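Nonudon Escrow Ledger
README for the servicing extract, revision of 2/13/20

Contents

This package holds monthly escrow records for residential mortgage loans serviced on the Algate platform. Each row is one loan in one month. Records cover 84 months. Loans that paid off or transferred out keep their earlier rows and simply stop.

Files

ledger.csv: escrow balances and postings
loans.csv: one row per loan, fixed fields
codes.txt: posting codes and their meanings

Join the two tables on loan_key. Do not join on the old servicer number; Lasitz reused numbers after its portfolio was boarded, and 17 of them match two different loans.

Main fields in ledger.csv

loan_key: text, never blank
period: year and month, six digits
bal_open, bal_close: escrow balance in dollars
tax_out: property tax paid in the period
ins_out: homeowner's insurance premium paid
short_amt: shortage found at the last annual analysis
spread_mo: months over which the shortage is collected, normally 12

A negative bal_close means the servicer advanced funds. It is not an error and should not be set to zero. A blank short_amt means no analysis was run. A zero means one was run and no shortage was found.

Loading

Read loan_key as text. Spreadsheet programs strip the leading zeros, and the join then fails without a warning. Dollar fields use a period for decimals and no thousands separator.

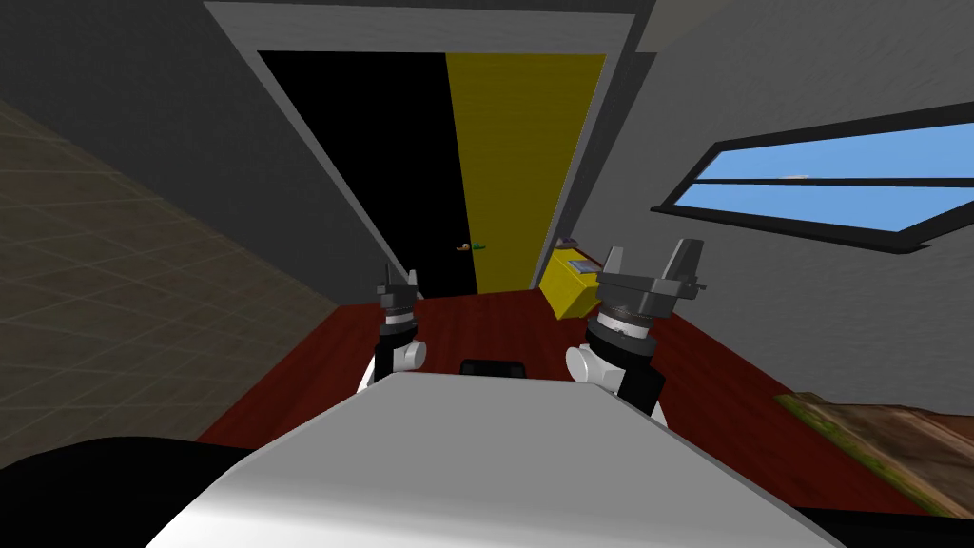
Known problems

Tax payments for loans boarded from Grīnberga were posted one period late for the first 3 months. The dates were left as posted. The field late_post is set to 1 on those rows.

Refunds from insurers appear as negative values in ins_out. Earlier revisions put them in a separate column, so scripts that sum ins_out will give different totals here.

Biweekly payment plans are rolled up to the month. The original posting dates are not included.

Changes

The May extract added spread_mo and dropped the county name. County code is still in loans.csv.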